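Keyboard Cables and Dust on a White Desk
August 6, 2021
By Arwel Ruddock

A white desktop shows dust along the back of a keyboard sooner than anywhere else, and a slack cable holds most of it.

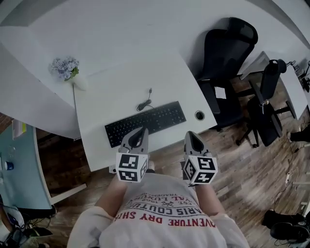
Tannous objects to starting with the cable. Clean first, route second, he wrote after the last page on desks, or the dust gets pushed into the grommet and stays there. He is right for a desk that has gone a few months without attention. The order below follows his.

Unplug the keyboard. Turn it over above a waste bin and tap the back with a flat hand. Brush between the keys with a dry 40 mm paintbrush, working from the numeric keypad toward the left. Wipe the key tops with a cloth dampened in water and a drop of dish soap. Do not spray anything onto the keys.

Wipe the desktop from back to front. Gray scuffs on white laminate or paint usually lift with baking soda paste on a soft cloth. Test it underneath the desk first; gloss finishes can dull. Melamine sponges are abrasive and will leave a matte patch.

Lift the grommet cap, if it has one, and vacuum the hole with the crevice tool.

Undo any tangle completely before measuring slack. Leave 300 mm free behind the keyboard, enough to slide it to the front edge and back. Gather the remainder in flat loops the width of a hand and close them with a hook-and-loop tie. Wire ties cut into thin insulation. Drop the bundle through the grommet or fix it under the desk with 2 adhesive clips. Adhesive needs a degreased surface and a full day before it carries weight.

Flowers on the same desk should stand on the side away from the plugs. Fill the vase at the sink to two-thirds. Pollen stains on white surfaces come up with adhesive tape; water spreads them.

Repeat the brushing monthly. The cable should need no further work until the keyboard is replaced.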